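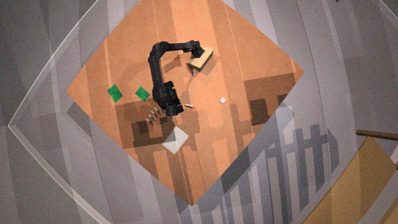 Renent : varier les ombres pour mieux évaluer les politiques de manipulation

L'équipe Simulation de Ristlow a terminé en février la première série d'essais du projet Renent, mené avec De Smet. La question posée est simple : une politique de manipulation réglée sous un éclairage uniforme garde-t-elle ses performances quand le plan de travail est traversé d'ombres portées ?

Le protocole repose sur des scènes entièrement simulées. Un bras articulé travaille sur un plateau orange où sont disposés un bloc rectangulaire clair, des carrés verts et de petites pièces blanches. D'un essai à l'autre, le générateur Vuvaris modifie la direction de la lumière, la texture des surfaces et les objets placés hors de la zone de travail, dont les ombres tombent sur le plateau. La tâche ne change pas : amener la pince au contact du bloc, puis le saisir.

Nous avons retenu 12 configurations d'éclairage, avec 60 essais pour chacune. La politique de référence, entraînée sans variation d'ombres, réussit la saisie dans 52 % des cas. La politique entraînée avec les scènes Vuvaris gagne 8 points, à nombre d'itérations égal. 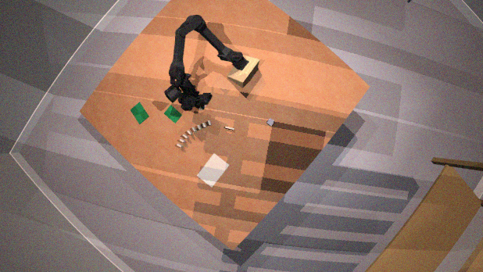 Scène simulée du projet Renent : la pince au niveau du bloc, une rangée courbe de petits blocs blanchâtres et des ombres sur le plateau.

L'écart se concentre sur les configurations où un bord d'ombre passe près du bloc. La politique de référence y confond souvent ce bord avec une arête de l'objet et referme la pince trop tôt. Les petites pièces blanches posent moins de difficultés que prévu. Elles ralentissent l'estimation de pose mais modifient peu le taux de réussite.

Ces résultats ne portent que sur la simulation et sur un seul type de bloc. La prochaine série ajoutera des objets de hauteurs différentes et des changements de lumière en cours d'essai. Les fichiers de scène et les journaux d'essais sont disponibles sur le serveur interne de Ristlow, dans le répertoire Renent, pour les équipes partenaires.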